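Home | Meetings | Minutes | Working Groups | Contact
Search minutes and papers Go
Last updated: Thursday, May 2, 2024

POTENIS HOUSING AND WORKSHOP ASSOCIATION
Working Group on Automated Help in Homes and Repair Shops

Minutes of the spring meeting, held in the upper meeting room, Ploltlow House

Chair: Moataz Soliman
Represented: Potenis (residents' services), Ploltlow (repair shop), Olleo (equipment leasing), El Fassi (cleaning and laundry contracts)

1. Opening and previous minutes

The Chair opened the meeting and confirmed that a quorum was present. The minutes of the previous meeting were approved with one correction: under item 5, "linen store" should read "linen room." There were no other matters arising.

2. Purpose of the discussion

The Chair reminded the group of the question referred to it by the board, namely whether machines now on offer can take over any of the routine chores carried out in the association's 644 homes or on the floor of the Ploltlow repair shop. The board has asked for a view it can act on in the next budget. It has not asked for a purchasing plan, and the Chair asked members to keep prices out of the discussion until item 6.

It was agreed to treat household chores and shop-floor chores separately. Members felt that earlier papers had mixed the two, so that good results in sorting or packing were read as evidence about kitchens.

3. Shop-floor chores

Ploltlow presented its paper on small assembly and repair. The shop's most common tasks are opening housings, changing worn parts, and closing the housings again. The paper argued that driving a screw is the easy portion of this work. Most of a technician's time goes to picking up the right tool, turning it the right way around, finding the screw, and noticing when something has slipped.

The paper gave particular attention to handling with two arms. A single arm can hold a tool, but it often has no good way to shift its grip without putting the tool down. With two, one can hold the upper part while the other supports the lower end, much as a person would use both hands.
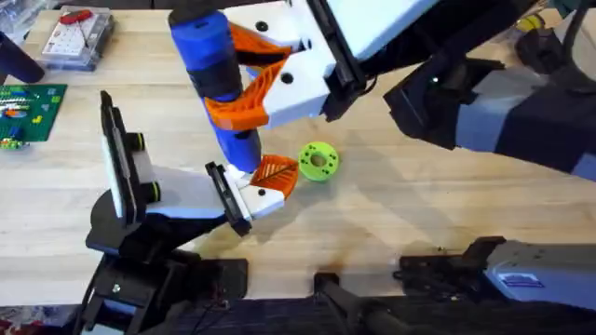

Olleo wished it recorded that two arms also mean two sets of joints to maintain, and that a lease customer would ask why a bench clamp could not do the job of the second one. The clamp, in Olleo's view, should be the standard against which any such machine is judged.

Ploltlow accepted the point about upkeep but not the comparison. A clamp holds a part in one position, and repair work calls for many positions in a single job. The paper's authors had looked at fixed clamps and found that a technician still had to reset them between steps.

The Chair asked whether the machines under review could be left to work without a person present. Ploltlow replied that it would not recommend this for repair work at the present time. A person should be within reach of the stop control, and any finished item should be checked by hand before it goes back to a resident.

4. Household chores

El Fassi spoke to its written note on laundry, dishes, and general tidying. Its position is that homes remain much harder than workshops. No two kitchens in the association are arranged alike, cloth changes shape whenever it is lifted, and residents move things. El Fassi's staff can walk into an unfamiliar home and start work within a few minutes. No supplier that El Fassi has spoken to was prepared to promise the same.

The note named 4 chores as candidates for a closer look: loading a dishwasher, folding towels, clearing a table, and carrying laundry bags from the door to the linen room. Members spent some time on the last of these. Carrying bags along a corridor was considered possible in the newer buildings. The older buildings have steps at the entrance, and the doors there are heavy.

A member asked that residents' privacy be treated as a separate item — a machine that works in a home has to see the home. The Chair agreed, and it will be placed on the July agenda.

5. Tools made for people

The group then considered whether the association should favor machines that use ordinary tools over machines with tools of their own. Olleo favored ordinary tools, on the ground that spare parts are easy to find and a technician can pick up the same tool and finish the job if the machine stops. 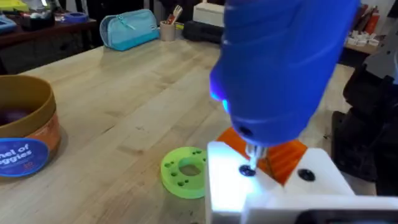

Access to the work was the main concern on Ploltlow's side. A technician leans over and looks for the screw, and a machine needs some equal means of checking that the bit is where it should be. The handheld electric screwdriver used here carries its own small light near the lower end, and with the bit pressed into the black screw head, the white part around it is brightly lit. Ploltlow considered this a useful feature on any bench, whoever or whatever holds the tool. It noted, however, that many housings in the repair shop have screws set deep in narrow holes, where a light on the tool would help less.

El Fassi observed that the same preference should apply in homes. Residents would not welcome special plates or special towels in order to suit a machine.

6. Cost and next steps

Olleo offered a lease of 30 days for one bench unit at the Ploltlow shop, with an option to extend. The offer covers delivery and setup but excludes training. After discussion the group was content to put the offer to the board, with the condition that 2 technicians be released from other duties for the full period.

No trial in occupied homes was supported at this stage. El Fassi asked that this be stated plainly in the report, as its staff have raised questions about their hours.

7. Decisions

The group resolved:
— to advise the board that shop-floor assembly under supervision merits a limited trial;
— to advise the board that household chores are not ready for trial in occupied homes;
— to require that any trial record stoppages and human help as well as completed jobs;
— to ask El Fassi for a short paper on corridor transport of laundry.

8. Any other business

Ploltlow reported that the extractor fan in the paint bay is out of service and that bookings for the bay are suspended. The key to the side gate should be returned to the front office.

9. Next meeting

July, at Ploltlow House. Papers should reach the Chair one week in advance.

Signed as a correct record: Moataz Soliman, Chair

Previous minutes | Next minutes | Back to Meetings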